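Prinier – table en désordre, objets du quotidien
LISEZ-MOI, version du 5 février

Bonjour et bienvenue dans le dossier ! Si vous venez de le récupérer, lisez au moins la partie sur les noms de fichiers, ça vous épargnera une soirée pénible (la mienne l'a été).

Ce que c'est

Prinier est une collection d'images de tables encombrées. Je l'ai commencée en octobre parce que je cherchais des nappes à motifs avec du bazar dessus et que je ne trouvais que des tables blanches, bien rangées, avec trois objets alignés au cordeau. Chez moi ça ne ressemble jamais à ça ! Alors j'ai mélangé exprès le mou et le dur, ce qui se mange et ce qui ne se mange pas, les peluches avec les fruits, les paquets de biscuits avec les chiffons.

Le dossier contient 2813 images, réparties en 188 séries. Une série, c'est une table et un tas d'objets qu'on range petit à petit, jusqu'à ce que j'en aie assez.

Les objets

Beaucoup de choses reviennent d'une série à l'autre : pommes, petites briques de boisson, sachets de grignotage, flacons, tissus froissés, jouets en peluche. Les tissus sont les plus embêtants à étiqueter. Un linge blanc en boule et un sac plastique blanc en boule, de loin, c'est kif-kif, et j'ai fini par créer une étiquette « blanc_froisse » pour les cas où je refuse de trancher. Ne la fusionnez pas avec « tissu », s'il vous plaît.

Même chose pour « mousse » : j'y mets les morceaux ondulés, les plaques et les chutes de toutes formes, sans sous-catégories. J'avais essayé d'en faire, j'ai abandonné au bout de deux jours.

Les bassines, seaux et tabourets posés par terre à côté de la table sont étiquetés « sol ». Si vous ne vous intéressez qu'au plateau, filtrez là-dessus.

Organisation des fichiers

otbridge/ – nappes à carreaux
villalobos/ – nappes unies
divers/ – le reste, 9 séries à peine, je complète quand j'ai le temps

Les noms suivent le modèle serie_vue.jpg. Attention, la numérotation des vues commence à zéro dans otbridge et à un dans villalobos – oui, je sais, je corrigerai.

Ce qui cloche

Il reste 40 images sans étiquettes, listées dans a_faire.txt. Les bords des tables sont parfois très courbés, je n'ai rien redressé. Et les couleurs sont notées à l'œil : mon « rouge-brun » sera peut-être votre « bordeaux ».

Pour citer le dossier, « Prinier, collection Moststead » suffit largement.

Aperçu

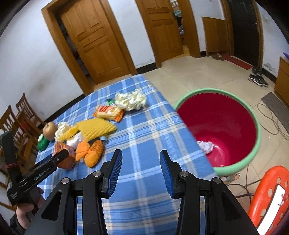 Nappe à carreaux bleus : pomme, mousse jaune, petite brique orange et blanche ; bassine et tabouret étiquetés « sol ».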